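Search questions... Go
Posted in: Workshop Help > Grippers
2020-02-26, by the Barkbridge bench page author

Dulero hand gripper - questions we receive often

Which screws do I need for the pads?
M3, length 16 mm. Longer ones will touch the linkage.

Can I build it at home, without the shared workshop?
Yes. You need a drill, a small file and one free evening. The printed parts take longer, so start them the day before.

My fingers do not close evenly. What is wrong?
Usually one pivot is too tight. Loosen it a quarter turn and try again.

What should I practice on first?
Soft things are harder than boxes, so please begin with a box. After this, try a mesh bag with a zipper, laid flat on a pale table. The white pull tab is small, and you should bring the left finger close to it before you close the gap between the two black pads. Go slowly - the netting is easy to catch.
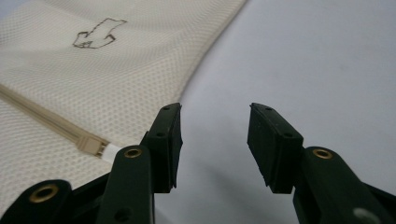
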